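The Color of a Tabletop

Why stain, dye, oil and daylight give the same board different faces, and what a finish schedule can control

By Rosalind Baptiste

A furniture finish is normally specified by color name. The name goes on the order, a sample chip is stapled to the sheet, and the customer signs. When the table is delivered and does not match the chip, the dispute is almost always about the stain. In most cases the stain is fine. The board, the sanding and the light in the room each shifted the color after the chip was made.

Wood has no single color to begin with. Heartwood carries extractives, the compounds the tree deposits as its inner wood stops conducting sap, and these supply most of the reds, browns and purples that buyers associate with a species. Sapwood in the same log is pale. Within the heartwood, earlywood and latewood differ in density and in how much light they return, and the concentration of extractives varies from one growing season to the next. A finish goes over all of it.

At the Grabner shop in Gruvthorpe, where I spent part of June, every large top is finished from a written schedule. Domenica Zaugg has run the finishing room there long enough to have rewritten the schedule for every species the shop buys. Her version for a dark top has 3 stages of color and 2 of clear coat. She keeps the offcuts from each order, labels them on the back, and finishes them alongside the top they came from.

"The chip tells you what happened to the chip," Zaugg said. "I want a sample from the same board, sanded by the same person on the same afternoon."

Dye and pigment

The distinction that matters most in coloring wood is between dye and pigment. A dye dissolves in its carrier and travels wherever the carrier goes, into the cell walls as well as the open pores. It colors the wood fairly evenly and leaves it transparent. A pigment is a ground solid held in suspension. It lodges where there is a recess to hold it: in pores, in sanding scratches, in the rough ends of torn fibers. Wiped off a smooth, dense surface, most of it comes away on the rag.

The practical result is contrast. Pigment on an open-pored wood such as oak or ash darkens the porous earlywood far more than the dense latewood, and the grain stands out sharply. Dye on the same board narrows the difference. Many commercial stains contain both, and two products with the same name on the can may give different results on the same plank if the proportions differ.

Zaugg starts with a water-based dye, which raises the grain. The surface is dampened and sanded back first so that the dye coat does not raise it again to the same degree. A thin sealer follows, and then a pigmented glaze over the sealer. The sealer limits how much of the glaze the wood can take up. Without it, end grain and any area where the fibers rise toward the surface will absorb more color and turn nearly black.

Blotching is a version of the same problem. Cherry, maple, birch and pine absorb liquid unevenly, for reasons that have to do with density and with the local direction of the fibers. The usual treatment is a washcoat, a much-diluted sealer applied before the color. It reduces the blotching and it also reduces the depth of color, so a washcoated sample has to be judged against a washcoated top.

Sanding as a color control

Few customers expect grit to affect color. It does so directly. A surface sanded coarse holds more pigment than one sanded fine, and it looks darker. If one leaf of a table is taken a grit further than the others, the difference will show as soon as the stain is wiped. The Grabner schedule names the final grit for the face and a finer one for the end grain, which closes the end grain enough to bring its color nearer to the face.

Machine sanding leaves its own record. A drum or wide-belt sander cuts in line with the feed, and an orbital sander leaves small curls. Both are hard to see in raw wood under overhead light. A raking light held low across the surface shows them, and so does the first coat of dye, by which time the repair is a good deal slower. Zaugg inspects with a handheld lamp and wipes the top with mineral spirits, which briefly shows the wood about as it will look under a clear coat.

Oil and film

The clear coat changes the color again. An oil finish penetrates and cures in the upper layer of cells. It replaces air with a material closer to wood in refractive index, so less light scatters at the surface and more reaches the colored material below. The wood looks darker and more saturated. Oil-based varnish has much the same effect with an added amber tone that deepens over the years. Most water-based coatings stay nearly colorless, and on a dark wood they can leave a slightly gray or flat look unless something warmer goes underneath.

Grabner uses a hardwax oil from Bendex on tops that will see light use and a catalyzed lacquer from Ceditz on those that will be wiped down every day. The shop finishes a panel in each for every dark color it offers. Under the lacquer, the panels read cooler. Zaugg compensates by adding a little red to the dye.

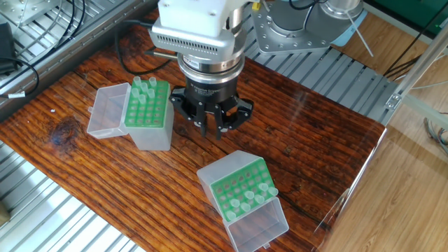 Streaked wood is the hardest case to match across these systems. Each pale streak and each dark one takes color at its own rate, and a stain strong enough to bring the pale wood down will usually bury the dark lines altogether. A top like the one photographed, a dark reddish brown with its light and dark streaks still plainly separate, keeps the pronounced grain that a heavy pigment coat would tend to obscure. The viewing angle also matters with such wood. Streaks running diagonally to the eye do not read the same as streaks seen end on, as the fibers reflect light differently along their length than across it. A sample should be turned through a full circle before anyone signs for it.

What daylight does

The final variable is outside the shop's control. Cherry darkens with exposure, quickly at first. Walnut goes the other way, losing its cooler tones and turning lighter and more golden. Many of the red tropical woods turn brown. Ultraviolet light does most of the damage to lignin, while visible light contributes to the fading of extractives and of dyes. Pigments are generally more stable than dyes, which is one reason for putting a glaze over a dyed surface on a piece that will stand near a window.

Absorbers in the clear coat slow these changes. They are used up over time and cannot stop the process. A runner or a bowl left in one place will leave its outline, and extension leaves stored in a closet will come out a different color from the rest of the table. Zaugg advises customers to leave new cherry uncovered and to store the leaves, where space permits, in a room with ordinary light.

She keeps a rack of test strips on the south wall, half of each strip covered with foil tape. The oldest has been there for 20 years. Its exposed half was sold as a red mahogany color and is now a medium brown. Under the tape, the red is still there, and customers who ask for that color are shown both halves before the order is written.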